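Corn starch instead of flour for thickening, and how do I store the open bag?

Posted in Cooking Basics by plisitz_kitchen

I moved in August and the closest store to me now is a small Asian grocery. They had no all-purpose flour on the shelf that day so I came home with a bag of corn starch, planning to use it for gravy and for a beef stew I make a lot. My recipe says 6 tablespoons of flour for the whole pot. I used the same amount of corn starch and it set up like pudding. The next time I used less, but I shook it straight into the pot and got lumps that would not break up.

So what is the right amount, and when does it go in? Also, the bag does not reseal. I have been folding the top down and leaving it in the cabinet over the stove. Is that good enough, or does it go bad? 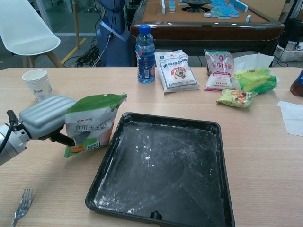
Corn starch, bag folded at the top

I don't have a kitchen scale that works, only cups and spoons. The stew is for two people with leftovers, if that matters.

cultmont_cook
Member, 300 posts

Use half as much as you would flour. Your 6 tablespoons of flour becomes 3 of corn starch, and I would start with 2 and see how it looks, because you can always add more.

The lumps come from putting dry starch into hot liquid. The outside of each clump cooks and seals the dry part inside. Put the starch in a cup, add the same amount of cold water, and stir with a fork until it is smooth. Stir it again right before you pour, since it settles on the bottom fast. Then pour it in slowly while you stir the pot.

Add it at the end, when the meat is already done. Bring the pot back to a low boil for a minute and it will thicken and turn from cloudy to a bit shiny. If you keep it boiling for a long time after that, it can thin out again. The same goes for stirring it hard.

For the leftovers, a corn starch gravy may turn watery in the fridge after a few days. It freezes badly too. If you plan to freeze stew, freeze it before you thicken it.

Mathias Pantry
Member

Same as above on the amount. On storage, I would get it out of the cabinet over the stove. Steam gets up there and starch pulls in moisture. Mine went hard in one corner after a winter in a spot like that.

I pour the whole bag into a jar with a screw lid. A 500 gram bag fits in a quart jar, or close to it. Cut the date off the package and tape it to the jar. Kept dry it lasts a very long time, and I have used it past the date with no trouble. Throw it out if it smells off or you see bugs.

If you don't want to bother with a jar, put the bag inside a zip bag and push the air out.

skeson44
New member

I just use instant mashed potato flakes. Works in stew, not so great in gravy. No measuring, add a spoon at a time until it looks right.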